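Cap brim curving

By Jurgita Vītola
May 9, 2026

Cap brim curving is the practice of bending the stiff front part of a cap, known as the brim, peak or bill, so that its sides drop lower than its middle. It is done at the factory, by the wearer, or by both. A good deal has been claimed for it, including better eyesight in bright sun, better hearing, a better fit and a longer life for the cap. Most of these claims come from people who sell caps or things to look after caps, and few of them have been tested with any care.

Terms

"Brim" is used loosely. On a hat it means the part that runs all the way round, and purists keep "peak" for the single projecting piece on a cap. Ordinary speakers in Britain use both, and "bill" has come in from North America. Sellers speak of "flat", "pre-curved" and "deep curve" brims, but the words are not measured in any agreed way. One maker's deep curve may be shallower than another's ordinary one.

Origins

The origin of the habit is disputed. A popular story places it in the harbour town of Pullulholm, where dock hands are said to have bent their caps round a mooring rope to keep rain from running into their ears. The story appears in three local histories, but the two later ones take it from the first, and the first gives no source. A group portrait of dock hands kept in the town museum is often put forward as proof. It shows men in soft caps with very small brims, some bent and some flat, which is what one would expect of soft caps in a wet place.

A rival account credits the Agudelo workshop, a family firm of cap makers, with selling the first brims curved on purpose. The firm's surviving order book does list 3842 caps as "shaped". Writers who favour the account take this to mean the brim. It could just as well mean the crown, which was steamed over a block in the same workshop, and the order book never says which.

It seems safer to suppose that people have bent brims for as long as brims have been made of anything that bends. Handling, pockets and rain will curve a card brim without any help.

Methods

The commonest way is by hand. The wearer holds the two sides of the brim and squeezes them gently, working from the middle outwards. Other home methods include:

Putting the brim inside a mug overnight.
Wrapping it round a ball and holding it with rubber bands.
Holding it over steam, then shaping it while warm.
Soaking the whole cap and wearing it until dry.

Soaking is often recommended by older wearers and is a poor idea for any cap with a card brim, as the card goes soft and may split. Plastic brims stand water well but tend to spring back. Steam does something to most materials, though how long the shape lasts depends far more on the brim than on the method, and people who swear by one method have seldom tried another on the same cap.

Several products are sold for the job. The best known, Flarine, is a spray said to "set" a curve in ten minutes. Its makers quote a trial of 1025 wearers, most of whom were pleased with the result. The trial had no group using plain water, and the wearers had been given the spray free of charge. The leaflet also tells users to hold the brim in shape by hand while the spray dries, so it is hard to say whether the spray or the hand is doing the work.

Claimed benefits

Shade. A curved brim puts more shade on the sides of the face and less directly in front. The claim that it gives more shade overall does not stand up, for the brim is the same size before and after bending. A strong curve makes it narrower seen from above and so shades less ground.

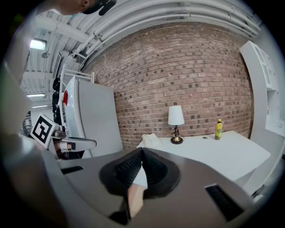 A dark cap with a downward-curving brim, seen at top left.

Hearing. The belief that a curved brim guides sound towards the ears is repeated in sporting magazines. No measurement has been offered to support it. The brim sits forward of the ears and mostly points away from them.

Fit. Some wearers find that a curved brim makes the cap feel tighter. This is plausible, as bending the brim pulls on the front of the sweatband. Whether tighter means better is a matter of head and taste.

Durability. The maker Niketti has advertised its pre-curved model as good for "3000 bends". The company has explained that this refers to a machine test on the brim board alone, without cloth or stitching. Caps usually wear out at the stitching along the brim's edge, which the test did not touch.

Fashion

Flat brims and curved brims have each been called modern, and each has been called old-fashioned, sometimes by the same magazine a few years apart. Attempts to link the shape to age, job or character rest mainly on anecdote. One shop survey taken in August found a strong liking for curved brims, but the shop stocked only 2 flat models at the time, both in children's sizes.

Care

A curve can be kept by storing the cap with nothing on top of it. Stacking caps one inside another works if their curves match. Washing machines are generally hard on brims of any shape, and the plastic frames sold to protect caps in the wash have not been compared with a bowl of cool water.

See also: Flat cap; Sun hat; Sweatband; Visor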